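Hand gripper pair, left jaw closing late on thin cloth
Forum: End effectors and tooling > Maintenance

rtannous
Posted 9:14 am
We run a pair of hand-held grippers at a table for fabric handling, two black fingers each with yellow tips. The left unit has started closing late. Trigger goes in, the right jaw follows straight away, the left one hangs and then catches up. On thick towelling you don't notice. On thin mesh cloth the fold slips out before the tips meet.

So far I've cleaned the tips with isopropyl, checked the trigger return spring and swapped the cable with the right unit. No change. Logged jaw position is 6 mm behind the right unit at mid stroke. Both bodies have the same hours on them, 600 since the last strip down.

Rima Tannous

kamel_bench
Posted 9:40 am
Does the lag follow the body or the fingers? Swap the finger sets before you open anything. Four screws, ten minutes.

rtannous
Posted 11:52 am
Swapped. Lag stays with the left body. Fingers are fine on either unit.

The right unit takes the mesh cloth without trouble. Pinch from above, lift until the fold stands up, hold, release. I use the blue piece because it is the worst one we have for slipping and a late jaw shows up on it immediately.

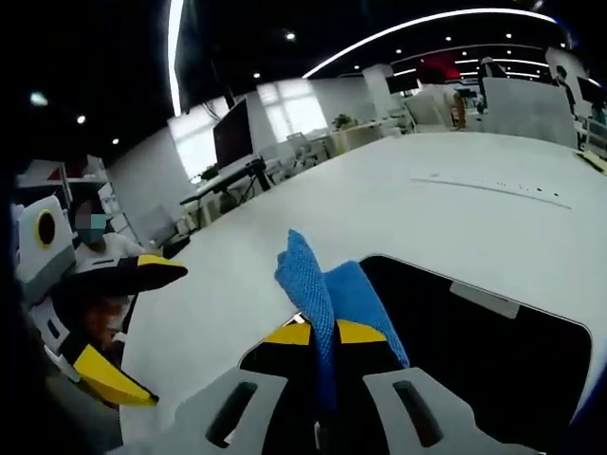 Once the fingers were back on their own bodies I ran the same pinch with the left unit and lost the fold on most attempts. Slow trigger is worse than fast trigger, which made me think friction and not electrical.

Skekcombe
Posted 12:20 pm
It's the linear guide. Fluff gets into the rail behind the fingers and packs into a felt. Take the front cover off, dry brush, vacuum, one drop of light oil, wipe it back. Do not use grease. We ran grease for a season and it held the lint like glue.

Rinero
Posted 12:47 pm
Disagree on the oil. If you're handling fabric all day, run the rail dry. Any oil ends up on the cloth sooner or later and then on the tips, and your grip goes. We clean ours every 2 weeks and put nothing on them.

Skekcombe
Posted 1:05 pm
Dry rail on a steel carriage will wear. What's the play on yours after a year?

Rinero
Posted 1:11 pm
Haven't measured it. Jaws still meet square.

Skekcombe
Posted 1:13 pm
Then you don't know whether it's wearing.

Emilian Neagu
Posted 2:30 pm
Before this turns into the lubricant thread again: check the carriage screws as well. A late jaw that gets worse on a slow pull can be lint, but it can also be the carriage cocked on the rail from uneven torque. Loosen them, close the jaw fully so it centres itself, then nip up diagonally. Re-zero the encoder afterwards or your logged widths will be out and you'll chase a fault that isn't there.

rtannous
Posted 4:38 pm
Opened it. Grey felt the full length of the rail, as Skekcombe said, and one carriage screw was loose enough to turn by hand. Cleaned, centred, re-zeroed. Lag is under 1 mm at mid stroke. Did 68 pinches on the mesh cloth and dropped two.

I've left it dry for now and will measure play at the next strip down. Thread locker on those screws, yes or no?

Emilian Neagu
Posted 4:55 pm
Low strength, yes. Keep it off the rail.

kamel_bench
Posted 5:02 pm
I'd leave it off and paint-mark the heads. You'll be back in there in March anyway.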